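ACTA DE LA SESIÓN EXTRAORDINARIA
Relato

Siendo las siete y cuarto de la tarde, se reúne en el salón de la calle Andthorpe la asamblea de la Casa de Trabajadoras y Vecindad, con asistencia de 74 personas inscritas en el registro y de otras que prefirieron no firmar. Preside Perihan Akyol. Actúa como secretario quien suscribe, Heriberto Ayala, en virtud del nombramiento provisional de agosto, que nadie ha revocado ni confirmado.

Primer punto. Lectura de la carta.

La presidencia ordena la lectura de la carta recibida bajo la puerta, dirigida «a quienes dicen hablar en nombre de todas». La carta consta de dos hojas y carece de remitente. La primera hoja sostiene que esta Casa, al aprobar en primavera el nuevo reglamento de acceso, estableció de hecho una lista de personas que deben explicar su presencia y otra de personas que no deben explicar nada. La segunda hoja contiene únicamente nombres. Son nombres de mujeres que durmieron en el refugio de la planta alta durante los inviernos anteriores al reglamento y que no han vuelto a ser vistas en él.

Modupe Igwe solicita que los nombres se lean en voz alta. Kiri Prendergast se opone, por entender que ninguna de las interesadas ha dado su consentimiento. La presidencia somete el asunto a votación. Se acuerda que los nombres no se lean y que la asamblea guarde silencio durante el tiempo que habría ocupado su lectura.

El secretario hace constar que el silencio fue largo. Hace constar asimismo que reconoció uno de los nombres de la hoja, que tenía delante, y que no lo comunicó a la mesa.
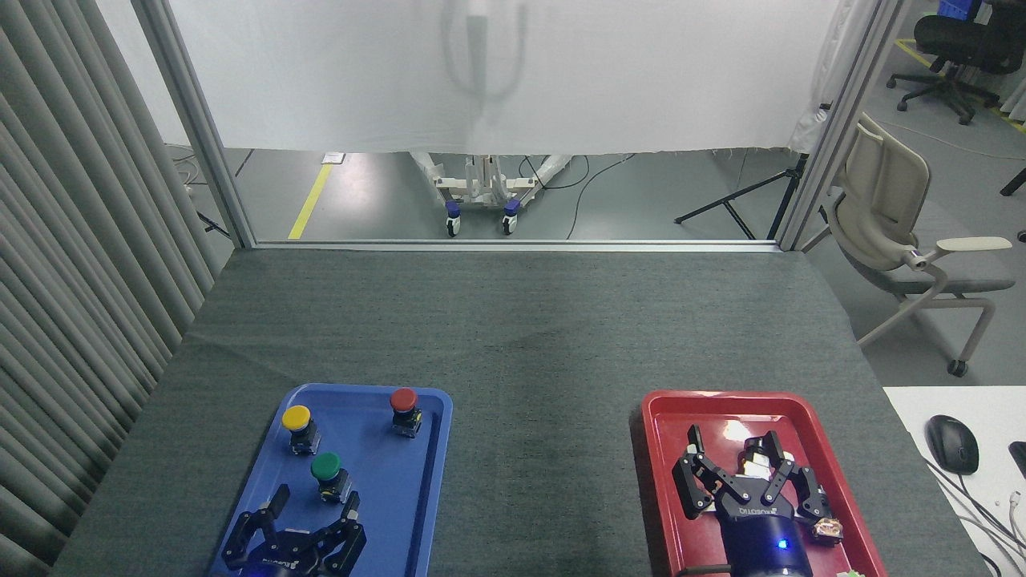

Bandeja azul con tres pulsadores: amarillo, rojo y verde.

Segundo punto. Del reglamento de acceso.

Toma la palabra Sérgio Prata, ponente del reglamento. Recuerda que el texto se redactó a petición de la aseguradora y que se inspiró en el de otras entidades de la ciudad. Manifiesta que en ningún artículo figura la palabra «exclusión». Una voz desde el fondo responde que tampoco figura la palabra «cama» y que, sin embargo, las camas existen. La presidencia llama al orden.

El señor Prata prosigue. Explica que el artículo 2 exige a toda persona solicitante un documento cuyo nombre coincida con el declarado en la entrada, y que esta exigencia se aplica por igual a todo el mundo. Modupe Igwe pide la palabra por alusiones, aunque no ha sido aludida. La presidencia se la concede.

La señora Igwe declara lo siguiente, que se transcribe a petición suya:

«Yo estuve en la puerta la noche en que se aplicó por primera vez. Llegó una compañera a la que todas conocíamos. Había fregado esa escalera, había pintado esta pared. Me enseñó su documento y el nombre era otro, el que le pusieron. Yo tenía el reglamento en la mano, plastificado. Le dije que esperara mientras consultaba. Subí, nadie supo qué contestarme y cuando bajé ya se había ido. Aplicamos la norma por igual a todo el mundo, en efecto. Aquella noche todo el mundo era ella.»

El señor Prata no desea replicar.

Kiri Prendergast informa del estado de la caja. Existe un saldo de 3.563, del que deben descontarse la reparación de la caldera y los 700 adeudados a la imprenta Kozłowski por los carteles de la campaña de bienvenida. Se producen risas en la sala. La señora Prendergast ruega que no se rían, porque los carteles ya están impresos y dicen «Esta casa es tuya».

A preguntas de la presidencia, informa también de que la aseguradora no exigió en ningún momento la comprobación de documentos. Ha releído toda la correspondencia. La aseguradora pidió un extintor por planta y una salida señalizada.

La presidencia pregunta de dónde procede, entonces, el artículo 2. Transcurre un tiempo sin que se formule respuesta. Finalmente, el señor Prata manifiesta que lo escribió él – que lo escribió de noche, al término de una semana en la que una vecina había amenazado con denunciar a la Casa por el tipo de mujeres que entraban – y que atribuyó la exigencia a terceros para facilitar su aprobación. Añade que en aquel momento le pareció una medida de protección. Preguntado acerca de a quién protegía, responde que ha tenido meses para pensarlo y que a nadie que durmiera allí.

Se suspende la sesión durante unos minutos para abrir las ventanas.
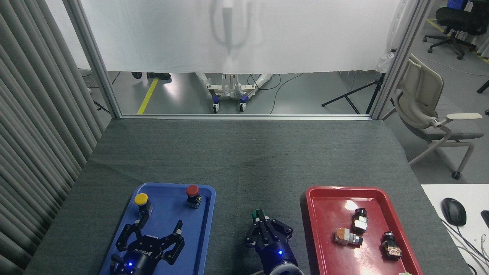
Los pulsadores amarillo y rojo en la bandeja azul; el de tapa verde, sujeto por la pinza.

Tercer punto. Propuestas.

Reanudada la sesión, se presentan las propuestas siguientes.

De Modupe Igwe: que se derogue el artículo 2 con efectos desde esta misma noche, que se retire el ejemplar plastificado y que en la puerta se pregunte a cada persona cómo desea ser llamada, y nada más. Aprobada por unanimidad, con la abstención del señor Prata, quien hace constar que no se considera con derecho a votar a favor.

De Kiri Prendergast: que se responda a la carta. Se discute a quién. Varias asistentes estiman que una carta sin remitente no puede contestarse. La señora Prendergast propone fijar la respuesta en el exterior de la puerta, a la altura de los ojos, sin membrete. Aprobada.

De Sérgio Prata: su propia dimisión. La presidencia indica que la dimisión no requiere voto. El señor Prata pregunta si puede continuar encargándose de la caldera. Se le responde que sí.

De la presidencia: que se busque a las mujeres de la segunda hoja. Se designan para ello a más de una docena de asistentes, que se reparten los nombres en papeles doblados. La presidencia advierte de que buscarlas no equivale a pedirles que vuelvan y de que, si alguna no quiere ser encontrada, así deberá informarse, sin más detalle.

Cuarto punto. Ruegos y preguntas.

El secretario solicita la palabra, circunstancia no prevista en el orden del día. Manifiesta que conoce a una de las mujeres de la lista, que trabajó con ella antes de que existiera esta Casa y que ella le enseñó a redactar escritos cuando ambos reclamaban salarios que nunca cobraron. Manifiesta que él estaba presente cuando se aprobó el artículo 2, que levantó el acta de aquella sesión y que escribió «sin debate», porque no lo hubo. Solicita que se le asigne ese papel.

Se le asigna.

No habiendo más asuntos que tratar, se levanta la sesión a las diez menos veinte de la noche, de todo lo cual doy fe.

Diligencia. La extiende el mismo secretario, al pie y a mano. La respuesta quedó fijada en la puerta antes de medianoche. A la mañana siguiente seguía en su sitio, y alguien había escrito debajo, con lápiz, una hora: las ocho de la tarde. Se ha dejado encendida la luz de la escalera.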